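Cloths and the white table -- gallery

Posted Mon 5 October by Siriporn Phromma
Filed under: Textiles, Small rooms, Tidying

Quick one, two pictures and a lot of text around them, sorry. Meant to get this up before the weekend and then the weekend happend.

So. The cloth pages. Long-time readers know the idea: one cloth, one surface, what the color does to the room, how it folds, where it ends up living. We did the linen drawer back in January. This round is color on white. Teal mostly. Teal is the one people keep writing in about, and I get it -- on a wood table it goes dark and a bit gloomy, on white it wakes right up.

Notes on white surfaces before we start. They show everything. Crumbs, threads, coffee rings, the blue fluff off a new cloth that hasn't been washed yet. Wash first. Twice if it's a strong dye. Cold water, no softener (softener makes the cloth slide around, and then it won't wipe anything either). Press while still a bit damp if you're fussy. I'm not.

1. Teal on white

Toward the back of the table, near the middle. Walls are a pale lavender-white, so the teal pretty much carries the color.

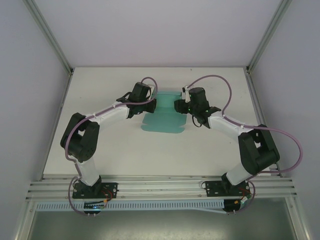

Anong Wongsuwan wrote in to say she gave up on teal kitchen cloths after the third one bled onto a pillowcase, and does anybody have one that holds its dye? She's been soaking hers in vinegar overnight and is not convinced.

Re vinegar: not convinced either. Tried it on two cloths, one bled anyway. What worked for me was washing alone at 60 until the rinse ran clear, then never thinking about it again. Check the label, some won't take it. Sombat Saithong says salt. Hwa-young Wang says salt is a myth. Fight it out in the comments please, not in my inbox.

Folding, quickly, since I get asked. Three ways:

Thirds, then half. Stacks well, sits flat, good for a shelf you can see from the door.

Quarters. Fast. Sloppy edges unless the cloth is properly square, and they never are after a few washes.

Rolled. For baskets and deep drawers. Unrolls itself if the cloth is thin, so tuck the end under.

I do thirds at home, and quarters when there are people coming over and I've left it too late.

And the color-next-to-color thing. Teal with mustard, yes. Teal with a tired pink, yes, surprisingly. Teal with another teal from a different shop -- no. They never match and you will see it every single day.

2. Pale grey, up close

Something round-sided, grey-white, near enough to fill most of the picture. Bright white beside it and a warm patch of glare low down on the curve. I like how the grey goes cool again right at the bottom.

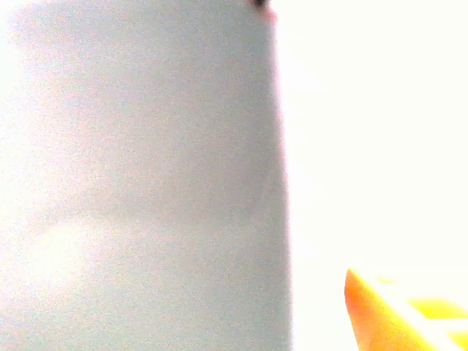
3. On grey next to white

No picture for this one, just notes. Pale grey is hard. In strong light it bleaches out and you lose the shape, in the evening it goes blue. If you keep grey things on a white surface, put one piece of real color somewhere nearby and the grey settles down. A cloth will do it. So will a lemon.

Also, lamps. A bare bulb over a white table is brutal. Turn it toward a wall, or hang a shade lower than you think you need. Kittipong Sangkhawat swears by tracing paper clipped over the shade -- LED bulbs only please, and keep it well clear of the bulb.

4. Cleaning the top

Warm water, a drop of dish soap, wring the cloth out hard. Dry straight after or you get streaks. Don't use the scratchy side of the sponge, the dull patch it leaves is permanent. Pen marks: rubbing alcohol on a cotton pad, test a corner frist. Turmeric: good luck. Sunlight fades it some, if you can get the table near a window.

Still to come

Tea towels, the striped ones. A page on hooks versus rails for damp cloths, half written. And the big napkin sort-out, all 100 of them, which I keep putting off because the ironing pile is already up to the windowsill.

Comments are open until I remember to close them. If yours vanished last time, that was the spam filter and not me -- post it again. Got to run, bread's in.

S.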